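# Group report: hanging the Stedano show

Kornél Kun, Hajnalka Veres, Norbert Simon. Draft 2, Aug 16, 2022

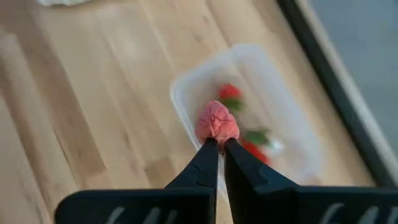

**Why does a small gallery rehang the same sculptures twice in one season?**
Mostly light. The Edach gallery has windows on the street side only, and by November the back room gets almost no daylight, so the darker bronzes move forward.

## What we did

Spent 4 days at Edach in Stornomdale, watching the install of the Lakatos bronzes and plasters. Talked to the curator, Sándor Veres (no relation to Hajnalka), and to Vilmos Kiss, who does the plinths. Took notes, drew floor plans. Norbert did the plans, Kornél the interviews, Hajnalka most of the writing up.

## The rooms

Front room first. Big works, lots of air between them. Kiss builds his plinths low, 60 cm, and visitors look down on the smaller heads. Veres likes this. We were split – Kornél thought it made the heads seem like things left on a shelf, Hajnalka thought it made you bend down and slow down.

Back room: plasters, all white, on gray walls. Labels are on the door frame and not next to the works. We watched people walk in, look for a label, walk out again, come back. Some never came back. Should of timed this properly, didn't.

## Money

The install budget was 800 for paint, timber and lamps. Paint ate most of it. Kiss reused timber from the Stedano show last year, you can see old screw holes on the sides if you crouch. Veres wouldn't let him fill them.

## Interview, short version

Veres said he starts with the worst wall and works out from there. Kiss said he starts with the floor becuase it isn't level. Full notes in the folder, Kornél's handwriting, sorry.

## Problems

- floor plan of the back room is missing the second door
- never got to speak to a visitor on the record
- our section on lighting repeats the handout, needs a rewrite

## Still to do

Norbert redraws the plan. Hajnalka checks titles against the gallery list – two of the plasters have different names on the label and on the list. Kornél asks Veres which one is right.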